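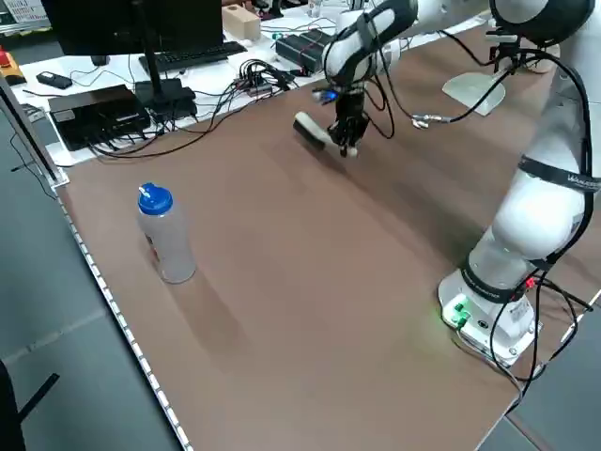 A reader wrote in after the last post to say that the drop in my water pressure had to be the pressure regulator, that regulators last ten years at most, and that I was wasting time with a gauge. The regulator was a fair guess. I had it on my own list. But a gauge costs less than a regulator, and I wanted readings before I took anything apart.

For anyone who skipped the earlier post: the house is on the Jaltby side of Plelville, at the end of a long supply run from the street. Upstairs flow had been getting worse since winter. The kitchen faucet was fine in the morning and poor by evening. The shower was poor all the time.

The first thing to separate is pressure from flow. Static pressure is what the gauge reads with every tap closed. It says very little about how much water a pipe can deliver. You can have a perfectly normal static reading upstream of a valve that is nearly shut, because with no water moving there is no pressure loss across it. Most of the advice I found online mixes the two.

I screwed the gauge onto the hose bib next to the water heater, which is downstream of the regulator. Static reading was 58 psi and it stayed there overnight. A regulator with a worn seat will often let the pressure creep up when nothing is running, and mine did not creep. Then I opened the tub upstairs all the way and read the gauge again. It dropped to 40. With the tub and the kitchen faucet both open it went lower still, and the needle wandered.

A drop of that size under load means a restriction upstream of the gauge. On this house that leaves four candidates: the curb stop, the main shutoff, the regulator with its inlet screen, and the supply pipe itself.

I ruled out the curb stop by calling the utility. A technician came on Thursday, checked that it was fully open, and took a reading at the meter with my tub running. Pressure at the meter hardly moved. He also gave me the current meter reading, 2068, which matched my own notes, so a leak in the buried line looked unlikely.

Next was the main shutoff. It is an old gate valve, and gate valves fail in a way that hides itself: the stem turns but the gate stays partly down. Mine took the expected number of turns in both directions and closed off completely, so I moved on.

The regulator is a Beyene, the brass type with a screen behind a hex cap on the inlet side. With the water off and the line drained, the cap came out with a 14 mm socket and some penetrating oil. The screen was packed with rust flakes and gray grit over most of its area. I rinsed it, brushed it, soaked it in vinegar for an hour and put it back with a new O-ring.

Static pressure afterward: 58, same as before. With the tub open: 52. The shower is now usable while somebody runs the kitchen faucet.

So the reader was right about the location and wrong about the part. A new regulator would have fixed the symptom too, as it comes with a clean screen. Retasham Supply quoted me $364 for the equivalent model, and the O-ring was under a dollar.

Two things are still open. The evening drop in the kitchen is smaller but has not gone away, and I suspect demand on the street main, so I plan to log the gauge at 7 a.m. and 7 p.m. through May. I also want to know where the flakes come from. There is a short galvanized section between the shutoff and the regulator, and when I had the cap off I could see scale inside it. That piece gets replaced next, along with the gate valve while the water is off.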